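Liste Ketura – démonstrations et téléopération
Re: [ketura-demo] Pesée fruits : guidage à la main ou commande à distance ?
Par Charmaine Venter, décembre, 16 h 13
2 partages | 13 commentaires

Bonjour à tous,

Je réponds à Mpho, dont je recopie le message plus bas pour ceux qui viennent de s'abonner.

> Mpho Mahlangu a écrit :
> Nous reprenons la tâche « poser un fruit sur la balance, le reprendre,
> le rendre au tapis » avec le bras Vincze. Jusqu'ici tout a été enregistré
> en guidage manuel, l'opérateur tenant le poignet. J'ai 29 démonstrations
> et la politique apprise lâche le fruit trop haut une fois sur deux.
> Avant d'en refaire une série, est-ce que quelqu'un a comparé avec
> la commande à distance ? Et faut-il garder le même opérateur ?

Oui, nous avons comparé, sur le poste caisse de Masetska. Même tâche, même bras, deux façons de montrer.

En guidage à la main, la trajectoire est propre et on va vite. Le défaut est à la pose. L'opérateur sent le plateau à travers le bras et relâche au bon moment, mais ce qu'il sent n'est pas enregistré si vous n'avez pas de capteur d'effort au poignet. La politique n'a que l'image et les positions articulaires, et elle apprend une hauteur moyenne. Avec des fruits de tailles différentes, la moyenne est trop haute pour les petits. Je pense que c'est ce que vous voyez.

En commande à distance, l'opérateur travaille avec le retour de la caméra du poignet et rien d'autre. Il est plus lent, il hésite, il corrige. Par contre il décide avec la même information que la politique, et les corrections sont dans les données. Au début nous coupions les hésitations au montage. Nous ne le faisons plus, sauf les arrêts complets.

La mangue est le fruit qui nous a donné le plus de travail. Elle est allongée, il faut la coucher sur le plateau, et si on ouvre la pince d'un coup elle peut rouler. La consigne aux opérateurs est de descendre jusqu'au contact, d'ouvrir lentement, puis de remonter à la verticale avant tout mouvement latéral. 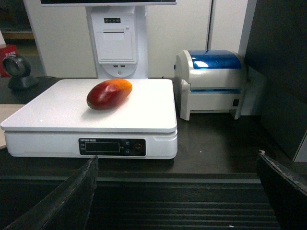
Nomvula Magagula a fait remarquer que l'ouverture lente ne sert pas à grand-chose si la pince est enregistrée en tout ou rien. Chez elle, le canal de pince était binaire dans le format Landix, et les démonstrations les plus soignées ressortaient identiques aux autres. Vérifiez ce point en premier, Mpho, avant de refaire quoi que ce soit. Il suffit de tracer la commande de pince sur un épisode.

Pour l'opérateur, nous en avons pris deux. Avec une seule personne, la politique copie ses habitudes, par exemple toujours arriver par la gauche. À plus de deux, les styles se mélangent et nous n'avons rien gagné sur une série aussi courte. Notez le nom de l'opérateur dans les métadonnées, cela permet de trier après coup.

Côté volume, nous avons refait presque 30 démonstrations à distance en gardant les anciennes pour l'approche seulement. L'enregistrement manuel est coupé juste au-dessus du plateau. Ce mélange marche mieux chez nous que l'un ou l'autre seul, mais je n'ai pas d'essai sur des fruits mous.

Dernier point, la position de départ. Décalez la balance de quelques centimètres entre les épisodes, sinon le bras apprend l'emplacement par cœur.

Je peux envoyer le script de découpe à qui le demande.

Charmaine

Messages récents sur la liste
- Latence de la commande à distance en réseau partagé (Phyllis Stockdale)
- Format Landix : canaux de pince et horodatage (Nomvula Magagula)
- Étalonnage de la caméra de poignet après démontage (Lizelle Nkosi)
- Reprise d'un épisode interrompu : garder ou jeter ?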